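Gastine bench cell, shared workshop, bay 2
Pre-run inspection checklist, February
Inspected by: Yanti Gunawan
Second check: Kavitha Poduval
Arm controller: Nidano. Gripper: Anano, two-finger.

Codes: P = pass, A = attention, F = fail, do not run.

1. Isolation and stops
1.1 Main isolator locks in the off position. P
1.2 Emergency stop drops arm power. P. Tested from both ends of the bench.
1.3 Restart needs a deliberate reset after a stop. P
1.4 Stop cable clear of the walkway. A. Cable cover has lifted at the door end. Refix before Saturday.

2. Arm and mounting
2.1 Base bolts at marked torque, paint lines aligned. P
2.2 Joint limits loaded and matching the sheet on the cabinet. P
2.3 Speed cap active in teach mode. P
2.4 Arm cable slack at full reach. A. Acceptable at present, tight at joint 5. YG to add one more clip.

3. Gripper
3.1 Finger screws tight. P
3.2 Finger faces free of burrs. P. Light filing done on the left one, see log entry 326.
3.3 Opening set wide enough for the switch body with clearance both sides. P
3.4 Closing force at the low setting for panel work. P

4. Button panel and wiring
Panel checked with the gripper brought down to the switch. Items 4.1 to 4.6 refer to this position.

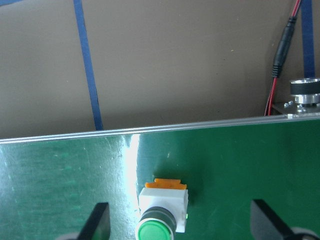

Item 4: green panel and push-button switch between the fingers, connector and red wire at upper right.

4.1 Fingers either side of the switch at approach height. P
4.2 Indicator on switch body lit. P. Faint green, readable up close only. KP would like a brighter one on the next build.
4.3 Orange terminal block seated, no bare strands. P. Checked by hand with power isolated.
4.4 Red and black pair secure at the black connector. A. Connector hangs from its wires. Needs a saddle clamp on the wall.
4.5 Red wire protected where it goes behind the aluminum edge strip. A. Edge felt sharp under a fingertip. Fit grommet strip, Entili stock bin 27.
4.6 Blue tape on wall. A. Tape is not an approved fixing in this cell. Remove any strip that has no marking purpose and note the rest on the layout sheet.
4.7 Glare on panel. A. The gloss surface throws a white streak left of the switch. Turn the bench lamp before running anything that depends on the wrist camera.

5. Program
5.1 Correct revision loaded. P. Revision 21.
5.2 Press depth limited in software. P
5.3 Dry run at reduced speed, hand on the stop. P
5.4 Backup copied to the workshop drive. F at first check, P on recheck. File 434 was missing from the folder.

Comments
No item stands at F. The cell may be run in teach mode only until 4.4 and 4.5 are closed. Automatic mode stays locked out and the key stays with Kavitha.

The scratches and smudges on the panel are cosmetic and need no entry. Do not polish it, as that will make 4.7 worse.

Open items: 1.4, 2.4, 4.4, 4.5, 4.6, 4.7. Initial each one on the cabinet copy when done.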